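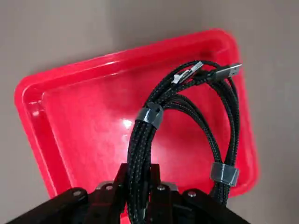 The red tray and the braided one, Saturday morning

Fukside
Posted in: Sorting and Storage
Right, I have finally started on the cable drawer. I've got one of those shallow red plastic trays out on the worktop and I'm using it as a sort of holding pen, so anything I can't decide about goes in there until I've made my mind up. First in was the black braided lead, because it's the one that annoys me most. I love it as a cable but it will not stay coiled! The loops spring open at the top and the ends go everywhere. What does everyone use to keep these tidy? I've got 14 leads to get through and I'd like them all in the same system if I can.

Obura
Velcro ties, the kind that come on a roll. Cut them longer than you think, go round twice, done. I did our whole study with one roll and still have half of it left.

Panura
Disagree on velcro for braided stuff. The hook side catches on the weave and after a year mine had gone fluffy all along one section. I use the soft silicone ones now. They cost more, but you can pull them off with one hand.

Obura
Never had that happen and I've been using them for ages. Are you putting them on inside out? The hooks should face away from the cable.

Panura
I know which way round they go, thank you :) It still catches when you're undoing it in a hurry.

Fukside
Ha, I've got both in the house so I'll try one of each. More worried about the shape, to be fair. I've been winding it in long loops because the tray is a rectangle and it seemed like the obvious fit, but maybe that's why it spreads?

Stovwood
Long loops are fine for storage, it's the twist that gets you. If you wind it round your hand the same way every time, you put a turn in with every loop and it wants to get rid of it. Go over, then under, then over. It takes a few goes to get the knack. Also tie it in two places, one near each end of the long shape, and leave the USB plug sticking out so you can see what it is without undoing the lot.

Obura
Two ties per cable is overkill for something you plug in every day.

Stovwood
For everyday ones, yes. I meant the drawer.

Panura
Can I ask about the tray though? I had a shiny one like that and everything slid to one end whenever I opened the drawer. I cut a bit of rubber matting to fit the bottom and it stopped.

Fukside
Oh that's a good shout. I've got an offcut of shelf liner somewhere. The tray's only meant for the sorting bit, but I like the colour and black cables really show up on it, so it might get promoted.

Stovwood
Measure your drawer first. Mine was 6 mm too wide and I'd already cut the liner.

Fukside
Going to look for the tape measure now. Will report back once I've had a go at the over and under thing.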